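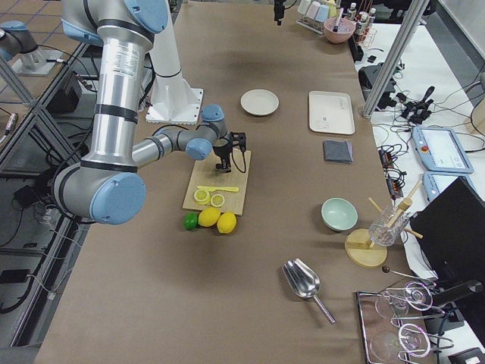 Sun 11 September

How long should the preserved lemons sit before we open a jar? I'd give them 24 days on the cool shelf, and a bit longer for the thick-skinned ones.

The Mellus batch went into two jars this morning, with 65 grams of salt in each (Naveen Semwal thinks that's stingy, and he may well be right!). I left out the bay leaf, having never quite forgiven it for the February lot, which tasted like a cough drop. Vignesh, if you're in before me, please turn both jars over and press the fruit back under the juice. Lids are the old Vornis ones, so go gently with them.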